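This site uses cookies to remember your basket. By carrying on you accept them. OK

Dressing tables and mirrors: your questions

Does the mirror come fixed to the table?
No. Brelano mirrors are packed separately and attached at home with the 2 brackets supplied. You will need a crosshead screwdriver. If you would like the mirror to stand on its own, ask before ordering, as the base is different.

How do I clean the carved parts?
Use a soft, dry paintbrush, the sort sold for watercolours. Work from the top down so the dust falls out of the petals and scrolls. Don't use spray polish on painted carving. It collects in the grooves and goes yellow.

Can I wipe over the gold lines?
Only with a dry cloth, and lightly. The gold is put on by hand over the white paint and will rub off if you scrub it. We sell a touch-up pen for worn edges.

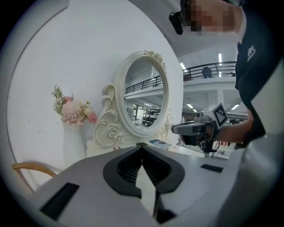

For the glass, put the cleaner on the cloth and keep it off the mirror itself. Liquid that runs down behind the rim can lift the silvering, and that is not covered by the guarantee.

A petal has chipped. Can it be mended?
Usually, yes. Keep the piece if you can find it and send a photo to Morfudd Mostyn in repairs. Small chips are filled and repainted. Repairs take 18 working days from when the mirror reaches us in Ornport.

Are flowers and vases included?
No, they are sold separately. Artificial stems can be dusted with a hairdryer on the cool setting. Stand the vase on a felt pad – unglazed bases scratch white paint.

Will the white match my other furniture?
It may not. There are two whites in the range, and the older one, sold until June, is slightly creamier. Pei-shan Tu can post you a paint sample of either.

Can I hang it in a bathroom?
We don't advise it. Steam gets into the joints of the carving and the paint cracks.

Page last updated Aug 8, 2024

Contact us | © Brelano, Ornport | Back to top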